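Why I still want the paper bill

October 22, 2022

In May my water company, Wasta, wrote to its customers that paper bills will stop. Who wants to keep the paper must pay 2 dollars each month. I am one of 37 people in my building, and many of my neighbors are older than me. They came to my kitchen with the letter and asked what is an account and where does one get it.

I am not against screens. I read my newspaper on one. But a bill on paper lies on the table until it is paid. A bill in the mailbox of the computer goes down under 500 other messages, and then comes the late fee. I paid such a fee last year, and it was more than the water.

The company says that it saves trees. Maybe it does. It also saves stamps and wages, and this part the letter did not mention. In Jundau, where I lived before, the office stayed open two mornings a week and you could pay at the window with coins. The line was slow and people talked in it. I learned there half of my words. 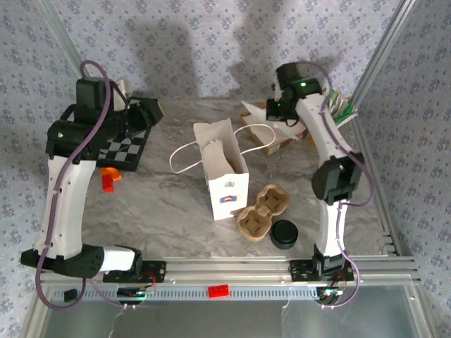 Two robotic arms at a tabletop, one of them over a checkered board.

I ask only for a choice without a price on it. Some 300 customers have signed our letter to Wasta, and I carried it to their office by hand, on paper. We are waiting for the answer.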